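How to Speak at a Town Council Meeting Without Embarrassing Yourself Much

By Orysia Onyshchenko

Faltdale gives every resident the right to address the council, and every other Wednesday a few of us use it. I have done this 11 times and lost the thread in most of them. Learn from me.

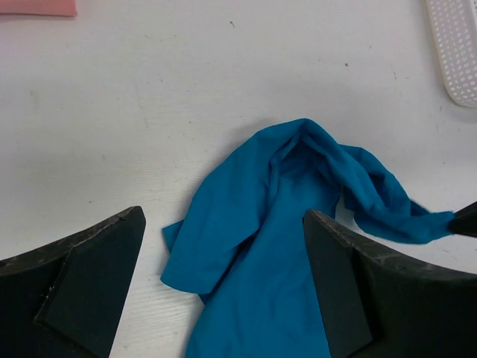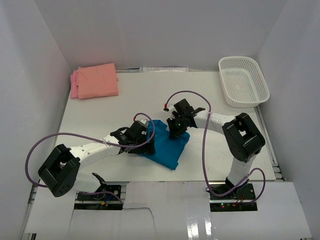
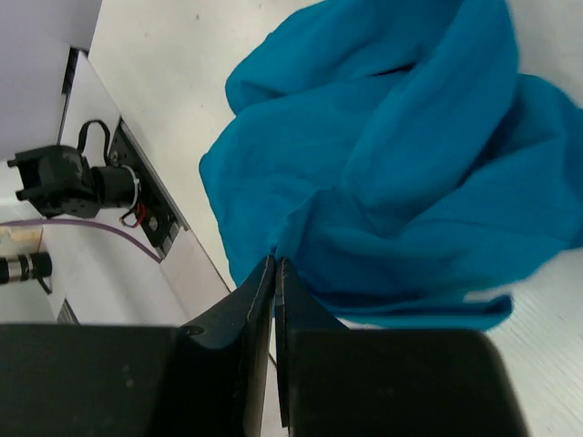 Blue cloth on a white tabletop, three views.

1. Read the agenda. The clerk posts it on the town website, usually as a PDF of 77 pages. Your item is near the back, after the sewer easements.

2. Sign up. The sheet goes out at 6:30 p.m. and is taken away at 7:00, when the gavel comes down. Print your name. The mayor will mispronounce it either way.

3. Write it down and time it. You get three minutes, and they feel like 46 seconds. One page, double spaced, is plenty. Cut the part about how long you've lived here. Everyone opens with that.

4. Ask for one thing. "Vote no on the Rinholm Road rezoning" is a request. "Do better" is a bumper sticker.

5. Bring copies for the council and one for the clerk. Handouts go to the clerk first. If you walk up to the dais yourself, the sergeant will have a word with you.

6. Talk to the council, and leave the audience alone. Applause is against the rules and changes no votes. Heledd Prosser once got a standing ovation on parking meters and lost 6 to 1.

7. Stop when the light turns red. Finish your sentence if it's a short one.

8. Follow up by email the next morning. Keep it to a paragraph and repeat your request, with the agenda item number in the subject line.

If your item gets tabled, check the next agenda and sign up again. Keep your page of notes. You'll be needing it in March.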